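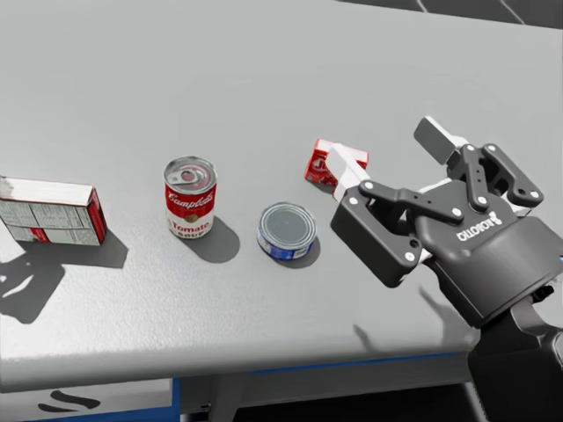
Vol. 3, No. 7

Pitch day at Tondstead, and why I'm still buzzing

September 16, 2023
By Ronja Strömberg

Print this page | E-mail this to a friend

I got home late last night with sore feet, a tote bag full of leaflets and a phone on its last scrap of battery, and I still couldn't sleep. Pitch day does that to me. I've been going to the Tondstead one ever since it was a row of folding chairs and a borrowed projector, and this was easily my favourite so far!

For anyone new to the blog: it's a day for very young companies, mostly from our end of the country, who get a few minutes on stage and then a long afternoon of one-to-one chats with people who have done it before. There's a small cash prize (£2000, which won't change anyone's life but does pay for a decent chunk of legal help) and there are more sandwiches than any building could need. This year 324 people signed up, and judging by the queue for the cloakroom most of them came.

The team I'd gone to see was Druketti. I wrote about them in the spring, when it was just Grażyna Zieliński and a spreadsheet, and she was trying to persuade small builders' merchants to let their customers spread a bill over several weeks without going near a credit card. Back then she couldn't get through the pitch without looking at her notes. Yesterday she walked on, put the notes on the floor and talked to us like we were sitting in her kitchen. The demo worked, too. She sent an invoice, the buyer agreed to the terms on his phone, and the money showed up on the seller's side while she was still explaining what we were looking at. I may have whooped. The man next to me certainly turned round.

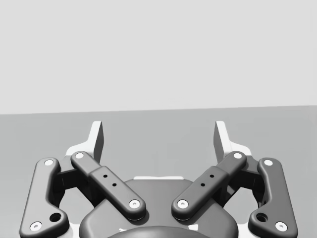
What I liked most was how she dealt with the awkward question, the one about what happens if the buyer simply stops paying. Plenty of founders go a bit misty at that point and start talking about data. Grażyna just said who carries the loss, how much of it, and what it costs them, and then she said she'd got that part wrong in the first version and had to go back to every merchant and say sorry. You could feel the room warm to her after that.

Indow went on straight after lunch, poor things, when everyone was half asleep. Jonatan Haugland is building a way for charities to check a new supplier's bank details before they send anything, and it's such a plain idea that I kept waiting for the clever bit. There wasn't one, and I mean that as high praise — he's taken a job that a finance officer does with a phone and a lot of hope, and made it quick. I'd love to see our own parish hall use it. We very nearly paid a roofer who didn't exist.

The afternoon chats were a bit of a scramble. The timetable had slipped by then and the bell was too quiet to hear over the talking, so people overran and then had to run. I'd signed up as a mentor for three slots and ended up doing five, including a lovely one with Finlay Lindsay, who is still at college and has an idea about pocket money that I promised not to write down. I told him to talk to twenty parents before he writes any more code. He'd already talked to over thirty. So that was me told!

The prize went to Druketti, and I'm not going to pretend I was neutral. Cormac Ó Conaill handed over the envelope and managed to drop it, and Grażyna laughed so much she forgot to thank anyone, then came back to the microphone and thanked everyone twice, including the people from D'Souza who had sorted out the sound.

I've got pages of scribbles still to type up, mostly from the panel on open banking, which deserves a post to itself — I'll try to get to it next week, once I can read my own handwriting. If you were there and we didn't manage to say hello, leave me a comment. And if you've got a photo of the cake, please send it over, I only got the crumbs.

Print this page | E-mail this to a friend

Recent posts
What I ask founders before they ask me for money
Druketti and the builders' merchants: a first look
Paying by phone at the village fête
Five dull questions about open banking
My reading pile, September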